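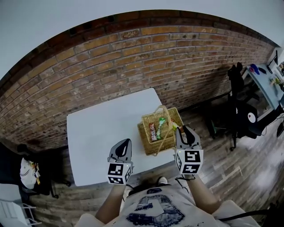
I've been hooked on Sturar since the first series, so when the fan club got places on the July studio open day I was up before the alarm. 35 of us went round in small groups, and ours had Stavros Tzanetos, who writes a good part of the Judilex family storyline!

We started in the courtyard set, which is much smaller than it looks on screen (the big staircase has eleven steps fewer than you'd swear it has). Then came the kitchen where Ninh overheard the phone call and the whole wedding fell apart. I may have squealed a bit. Stavros told us that row took 4 days to film and was rewritten twice, with Onell's last line only added on the final morning.

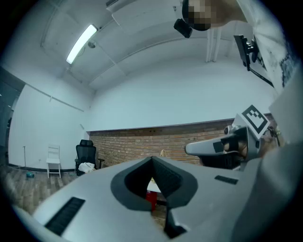

Open day, afternoon session

The costume store was my favourite. They keep 2340 pieces, all on numbered hangers, and Ninh's green wedding sari has a rail to itself. We also got to see three scenes from the next block, and all I can tell you is that Onell does come back, and Judilex is not pleased to see him. We had to hand our phones in for that part.

Tea was nearly over by the time we stopped asking questions. I've already put my name down for next year.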